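Wood Polish, Oils and "Miracle" Table Products: Frequently Asked Questions

Updated 26/03/2026

We get a lot of mail from people who have been sold something for their furniture and want to know if it works. Most of it doesn't do what the label says. Some of it does no harm. A few products make a mess that takes a weekend to undo. The answers below are our opinion, based on using the stuff in our own homes and on the tables people bring to the Bramedmont repair evenings.

Does wood need to be "fed"?

No. Wood is dead. The tree stopped eating when it was cut down. If your table has a varnish or lacquer on it, which most store-bought tables do, the oil you wipe on never reaches the wood. It sits on top until you wipe it off or until dust sticks to it. When a bottle says "nourishes," read it as "makes shiny for a while."

Then why does my table look better after I use it?

Because you rubbed it with a cloth. Try half the table with the product and the other half with a damp cloth and a dry one after it. Ask someone who wasn't in the room which half got the expensive treatment. We did this with Clukton Revive on a sideboard and got the wrong answer as often as the right one.

How do I know what finish I have?

Start with where the thing was bought and when. A table sold flat in a box in the last 20 years almost certainly has a factory coating. For anything older, put a drop of water somewhere out of sight and wait. If it beads up and stays, you have a sealed surface. If it sinks in and the spot goes dark, you have oil, wax or bare wood, and you need to be more careful with liquids.
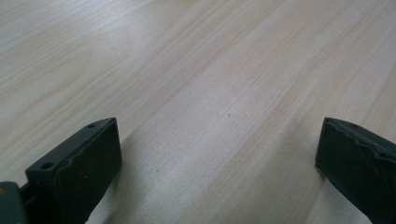
Sellers love the word "solid," and it is worth asking what they mean by it. Solid can mean solid wood, or it can mean the table doesn't wobble. People tell us they can spot real wood by the grain, and we doubt it. A pale top with long streaks and a few wavy lines in it, like this one, could pass for pine in a store, and the look of the surface alone won't settle whether it is a board, a veneer or a printed layer. Look at the end of the board and at the underside. If the lines on top don't carry on over the edge in some believable way, ask more questions before you pay.

Is veneer bad?

Not at all. Some very good furniture is veneered, and it can last longer than the cheap solid kind, which likes to split. The trouble is sanding. The wood layer on a modern veneer is thin, and it takes very little work with a power sander to go straight through it. There is no product that brings it back, whatever the forum post says.

Do the "scratch eraser" pens work?

They color the scratch. If the color is close, you notice it less. If it's off, you notice it more, and now it's permanent or near enough. The Lamptey pen comes in 13 shades, and we have yet to find one that matches a pale table. Light wood is the hardest to touch up, so try the pen under the table first, and be ready to leave the scratch alone.

I saw a video where a walnut fixed a deep scratch.

So did we. Rubbing a nut on a shallow scratch in dark wood leaves some oil and a bit of color in it. The light in the "after" shot is usually kinder too. It won't fill a deep scratch, and it won't help pale wood at all. Keep it well away from anyone with a nut allergy.

What about white rings from hot mugs?

A white ring is normally moisture caught in the finish. Give it a few days before doing anything, as some fade without help. Mayonnaise, toothpaste and ash all get recommended. Toothpaste is an abrasive, so what you are doing is wearing down the finish around the ring. It may work. It may also leave you a dull patch bigger than the ring was.

There is a small dark spot on my table. Is it mold?

Probably not, if it's one spot on a dry table indoors. Wipe it with a damp cloth before you buy anything. If it wipes off, it was dirt. If it stays, it could be ink, a burn, a nick or part of the wood. Mold tends to come in patches, often with a smell, and you would want to find the damp that is causing it. 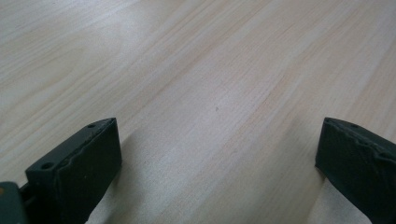

One small dark speck on a pale wood surface.

Is the Nustetti ceramic coating worth 42 dollars?

We don't think so. The box promises protection for "up to 2,000 wipes." Notice the "up to." We wrote to ask what counted as a wipe and what happened at the end of the test, and the reply thanked us for our interest. It went on streaky and took two coats to look even. A set of coasters costs less.

Are "natural" cleaners safer?

Natural tells you very little. Vinegar is natural and can dull some finishes if you use it often. Lemon oil is frequently mineral oil with a scent added. Linseed oil is as natural as you like, and rags soaked in it can catch fire by themselves if you leave them in a heap. Lay them out flat outdoors to dry before you throw them away.

So what do you use?

A soft cloth, water with a drop of dish soap, then a dry cloth. Paste wax once a year on the old waxed pieces, usually in September when the windows start staying shut. Nothing on the rest.

Do you take money from any of these companies?

No. We bought everything named on this page at the normal price, and we still have most of the bottles.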